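Laundry Folders Wanted, Tuesday Evenings

Brella is looking for 2 people who can fold a T-shirt and live with the result. We have 239 shirts to get through. Most are blue. You will develop opinions about blue.
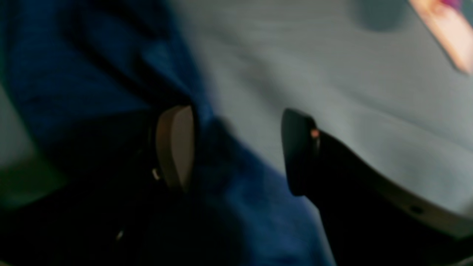 What the job involves

Find the shoulders. Smooth out the body, sleeves in, bottom up, onto the pile. Repeat until you dream in cotton. Tables and cloths are provided, and so is coffee, of a sort.

No experience needed. If your own closet is a disgrace, keep it to yourself and apply anyway.

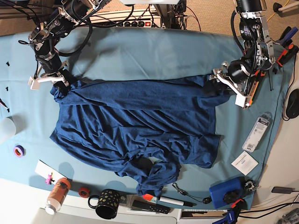 Navy T-shirt on the light blue cloth, not yet folded.

Pay is $100 per evening. Send a few lines to Keegan Kingi at the Brella front desk. Please don't mail us a sample shirt. We have plenty.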